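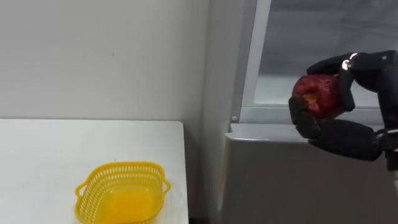
My sourdough starter and I have been on shaky terms since March, so this month I gave up on bread and made applesauce cake instead. I had the recipe from the back of an old Drusari flour bag, and it's so forgiving! One red apple like the one over that white tabletop goes in grated, skin and all, on top of the 2 cups of sauce. Don't squeeze the juice out (I did the first time and got a brick). If your cinnamon has been in the cupboard as long as mine had, buy a new jar.

I took the cake to the Opoku Street potluck and came home with an empty pan and a bowl that isn't mine. Blue rim, chip on one side, please claim it.

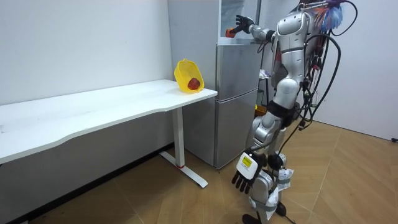
Ploso

A few of you wrote in about keeping apples. Mine go in the fridge, in the drawer, away from the carrots, and they stay crisp for up to 90 days if they were good when I bought them. The ones from the Drovodus orchard stand last longest for me, though they've gone up in price again. Soft ones go straight into sauce.

Next issue is pears, and maybe that starter, if it's still speaking to me. Send your pear recipes by the end of September 2018, please, and tell me what size pan you use!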